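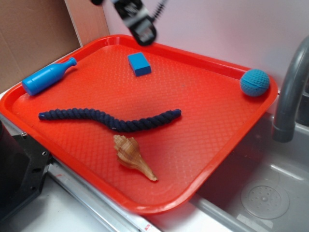 Holloway Serving Tray, Red

Search products, parts, guides
Search
Clear

Molded plastic tray with a raised rim and rounded corners. The floor carries a fine embossed diamond texture over its full surface. Supplied by Fesel for counter service, craft rooms and sorting work.

Pack size: 10
Item group: Doston trays and bins
Ships from: Jimgate warehouse
Lead time: 9 working days
Page updated: May 3, 2021

Small parts on the tray

The rim holds round items at the edge, such as the blue textured ball sitting in the corner. A toy bottle can be laid on its side near the rim, and the open floor takes longer pieces like the navy twisted rope with bound ends.
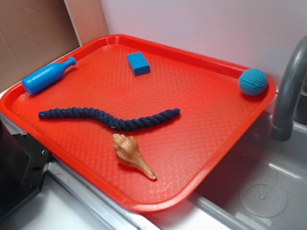 Layout and spacing

Place long items across the middle first. Blocks and bottles go toward the back rim. The seashell lies below the rope, clear of the other four pieces.

Cleaning

Wash by hand with mild soap and a soft brush. Work the brush along both diagonals of the texture. Water temperature must not exceed 60 °C. Do not use scouring powder. Dry before stacking.

Ordering

Orders over 200 units are quoted separately. The February price list remains valid for single packs.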